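Gripper notebook, May 22, 2025

Continued comparison of finger pads on the hand-held units. Same plate of mixed fruit as the test set, both grippers at the table, Hamish Prendergast on the second handle. Old pads are the Tonolum compound, new ones are Skemilance.

Pad swap is easy enough, but the pivot screws need a second pass with the driver after the first few cycles. Logged at 500 samples per take.
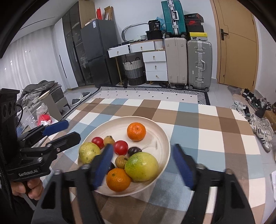 Tomatoes are still the useful case. Mandarins tolerate a sloppy approach - the peel gives the pad something to hold. A smooth tomato needs both pads square to it or it rolls off toward the rim. Large guava is near the opening limit of the jaws and I would not draw conclusions from it.

Takes 73 to 118 are usable. Takes before that have the clock offset between the two units and should be redone or dropped. Cameron Whitelaw has the sync script; the fix is to start both recorders from the Galindo box and leave the handle buttons alone.
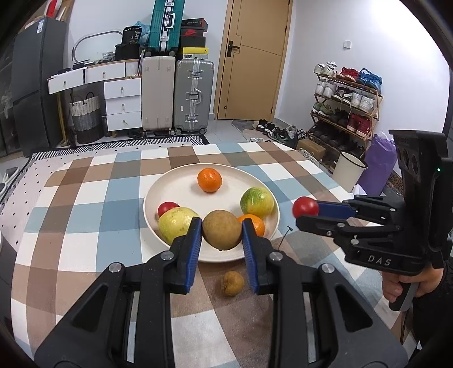

Gekora Manipulation Group - End Effectors

Two-unit takes are slower than I planned for. With both jaws over the plate, the operators have to agree on who goes in first, and the approach angle gets steeper than in the single-unit takes. Keep the two sets separate in the analysis.

Open items:
Jaw width drifts after a long session, left unit worse. Check zero before each block.
Cable routing on the table side needs a clip.
Repeat small brown fruit with pads at version 2 thickness.
Pad wear check again in September.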